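June, evening

Slept badly and was in before seven. The parts counter at Skotport was quiet, so I got the bin labels done before the phones started. We carry 235 part numbers in small hardware now. When I started we had a paper list taped to the wall and that was enough.

The Gidia system goes live for the whole counter in two weeks. The plan has not changed: the arms take the picking of screws, clips and washers, and we take the checking, the returns and anything that comes in without a label. I have picked small parts by hand for most of my time here. I don't mind giving it up. My wrists won't miss it. 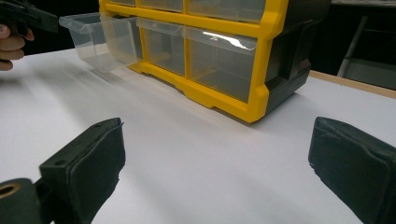 What bothers me more is the schedule. With the arms running, the early shift goes from four people to 2, and the other pair moves over to Sutcliffe to help with receiving. They asked us to put down a preference by the end of the month. I wrote that I would stay on small parts. I haven't told anyone at lunch yet.

We also had the Lallico trainer on the phone for almost 33 minutes. Most of it was about who signs when a count is wrong. Up to now whoever picked it signed for it. From July it will be whoever is on the checking desk, even if they never touched the order. I said I wanted that in writing. The trainer said it would be in the next version of the sheet.

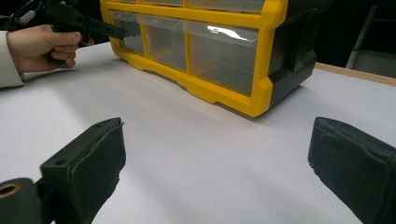

The afternoon went to drawers, and I was surprised how much there is to say about them. I open one with a fingertip and have never thought about it. With a gripper you have to decide where the jaw goes, and up near the top edge of a clear drawer is a different matter from the middle of the front. I wrote that down for the procedure sheet, along with a line about keeping the yellow cabinets to one layout so nobody has to relearn them. Narrow drawers on the left, wide one on the right.

Order 3687 is still short and I left a note on the desk for the morning. Home by six. Ate leftover soup and paid the water bill. Need to buy new insoles before the end of the week – the old ones are flat.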